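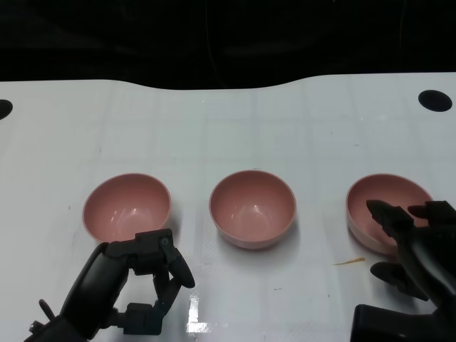
On Owning One Good Spoon

Filed under: House & Home, Complaints

When my aunt moved into the smaller apartment last November she gave me her soup pot, and I have been eating soup ever since, mostly out of guilt. The pot is enormous. It was bought for a family of seven and it doesn't know how to make a small amount of anything. You put in one onion and it looks up at you like you've left it at the airport.

So I have been reading about soup, which was my first mistake. People who write about soup fall into two camps. There are the ones who say you can throw in whatever you have, and they have saffron. Then there are the stock people. The stock people roast the bones, cool the bones, skim the bones, and finish on the second evening with a jar of brown liquid they describe as "a base." I followed one of these recipes all the way through. It came to 114 steps if you include the ones where I went back to the store, and I include them.

The lentil soup came out fine. Split pea came out fine the second time. The first time I took a phone call, and I'll say only that split pea keeps thickening after you stop paying attention, and that a wooden spoon can stand up in it without help for the length of a conversation about car insurance.

Which brings me to spoons. I own a drawer of them, and I use one. It's a plain thing, a little too deep and heavy at the handle end, stamped Skulska on the back. I think it came with a set, and I think the rest of the set lives with a former roommate in Sastindale who would deny it. Every other spoon I own is wrong. Too flat and you're chasing broth. Too wide and you have to open your mouth like you're at the dentist. There is a kind with a pointed tip that I can only assume was designed by someone who had been told about soup over a bad connection.

I looked up whether you can still buy them. You can't, or you can buy something with the same name from a different company, and the reviews are all people like me saying the old ones were better. A shop called Fundon had a "heritage soup spoon" for 50 dollars. One spoon. I closed the laptop and went and washed mine by hand, gently, like an heirloom.

My neighbor Elikem Gyamfi thinks this is all nonsense. Elikem eats soup from a mug, standing up, and makes a groundnut soup so good that I've stopped offering mine in return. I brought over some minestrone in January and got it back with more things in it. There was no note. It was much improved. I asked what was in it and was told "salt," in a tone I'm still thinking about.

Salt was the problem, of course. I had been cooking for months under the impression that soup needed time, when it mostly needed salt, and then a squeeze of lemon at the end. The stock people do mention this, somewhere past the bones.

My current rotation, for anyone who also has been given a pot they can't live up to:

Lentil with cumin, when I'm being good.

Potato leek, when I've bought leeks, which I do whenever I want to look like someone with plans. They stick out of the bag so nicely.

The cabbage one from the back of the Mykhailiuk cookbook, which calls for dill in an amount I took for a misprint. It isn't a misprint. Use all of it and open a window.

Tomato from a can, with toast. I don't use the big pot for that one. I use the little saucepan with the loose handle, and I put the big pot's lid on so it can't see.

There are still four containers of split pea in the freezer. None of them are labeled, and frozen split pea looks exactly like frozen pesto, so at some point this spring I'm going to ruin a plate of pasta. My aunt called last night to ask if I was getting any use out of the pot. I said constantly. She said good, because she never liked it much herself, and did I have room for a roasting pan.

Posted February 2026 in House & Home

3 comments | Share this post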